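March 29, 2023
Notebook, grow room 2 and drying bench

Carried over from last entry: the Bastham flower lot is still reading high on moisture. Pulled three jars from the back of the rack, opened them for ten minutes, closed them again. Hygrometer pucks in all three settled at 60 percent RH, so the lot goes on hold until it reads lower on two checks in a row. Labels updated. The old labels had the harvest code where the cure start should be. Fixed on the jars, not yet fixed in the spreadsheet.

Drying room set at 60 F and 53 percent RH. The controller display and the loose probe disagree by two points of humidity when the probe hangs near the door and agree when it hangs at the center rack. I am taking the center rack number as the room number from here on. Máté Boros thinks the door seal is the cause. Seal looks fine by eye. Paper strip test: strip pulls free with almost no resistance along the lower hinge side, holds everywhere else. Ordered a replacement gasket from Willems.

Trim weights for the Senness plants are in the binder. One line is crossed out and rewritten; the first value was taken with the tray still on the scale. Tare before every tray, including when it is the same tray.

Extraction, run A. Ethanol, chilled overnight, single wash, short soak. Filtered through the coarse screen and then paper. Paper clogged early and had to be changed partway through, so the filtration time in the log is for both papers together. Color of the wash was darker than last time. Material was ground finer than the protocol says. I would put the color down to the grind before anything else, but run B will use the correct grind and the same soak so the two can be compared.

Decarb on the retained trim: oven at 110 C, 60 minutes, foil cover, thermocouple in the tray and not on the oven wall. The wall reading ran ahead of the tray for most of the warm-up. Timer was started when the tray reached setpoint. Earlier entries in this book start the timer when the door closes, so the times in those entries are not comparable with this one. I have put a pencil mark next to each of them.

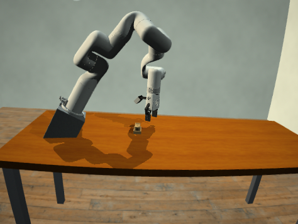

Carrier oil for the topical batch: the MCT from Pornov arrived with the certificate of analysis missing. Emailed them. Drum stays sealed until the certificate is here. If it is not here by the end of March we use the remainder of the previous drum, enough for one small batch and no more.

Infusion test for the recovery balm, the one meant for the gym customers. Beeswax ratio from the last trial set too hard; the balm dragged on skin and left crumbs. Cut the wax by a fifth and kept everything else the same. Poured into tins at a lower temperature than before. Surface came out level with no sinkhole in the middle. Hardness by thumb only, we still have no penetrometer. Scent is weak. Veerle Timmermans wants more camphor. I would leave it alone until the stability jars have had their full time, otherwise we are changing two things at once.

Stability jars: one set on the shelf, one in the fridge, one in the warm cabinet. Warm cabinet set shows a thin oil ring at the wall of the tin. Shelf and fridge sets show none. Photographed against the gray card, files are in the shared folder under the batch code.

Samples out to the contract lab: potency for run A, residual solvent for run A, moisture for the Bastham lot. Chain of custody form signed by me and Veerle. Copy in the binder behind the blue tab.

Open items:
Spreadsheet labels for the Bastham lot.
Door gasket, fit when delivered, repeat paper strip test.
Run B with correct grind. Chill the ethanol the night before.
Second probe for the drying room, calibrate against the salt jar first.
Pornov certificate.
Ask Máté where the spare filter papers went. The box on the shelf holds the wrong diameter.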